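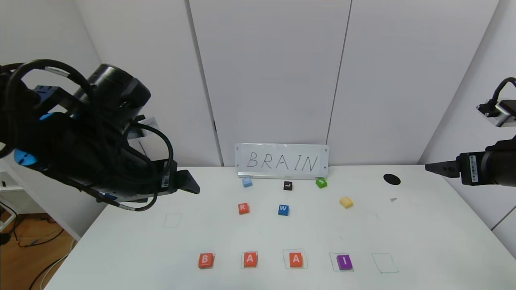 A member replied under my older post that the squares for a spelling game must be drawn tight around the block, or the word will never look straight. I think he is right, but I have drawn them already and I would like to hear more opinions before I clean the table and start again.

The game is simple. There is a small sign with a word on it, and you put the letter blocks in the squares along the front of the white table, one letter in each. I drew the squares by hand with a thin marker, without a ruler, and some came out bigger than others.

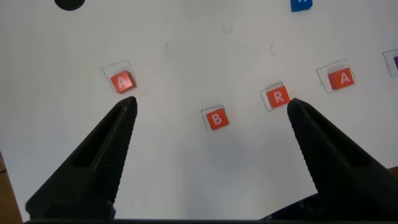

In the bigger squares the block has space to turn, so one letter leans to the left and the next one leans to the right. For a short word it does not matter very much. For a word of five letters it begins to look untidy, and a child who is only learning can find it harder to read.
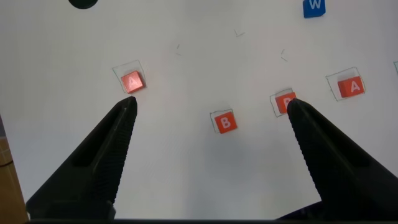 I have tried to be more careful when I put the blocks down, but it takes long and the game becomes boring. Should I draw the squares smaller, or make some kind of low edge? And how do I remove the old lines from a white top without leaving a grey mark?

Svyatoslav Stasiv
January 2, 2020

Velen85
Cut one square from thick card, a very little bigger than the block, and draw inside the hole every time. Then all squares are equal. Put a ruler or a strip of tape under the card so that they also stand in one line. I would leave a margin of one or two millimetres, not less, as small children get angry when the block must go exactly on the line.
For the old lines, first try a soft cloth with a little spirit in a corner where it is not seen. It depends on which marker you used.

atlow_258
just use a tray

Ultex
The card is a good idea. I did the same, but on a long sheet of paper which I taped to the table, and I have one sheet for words of five letters and another for words of six. When the lines become dirty I draw a new sheet, and the table stays clean. Please press the tape well at the corners, mine lifted after a week.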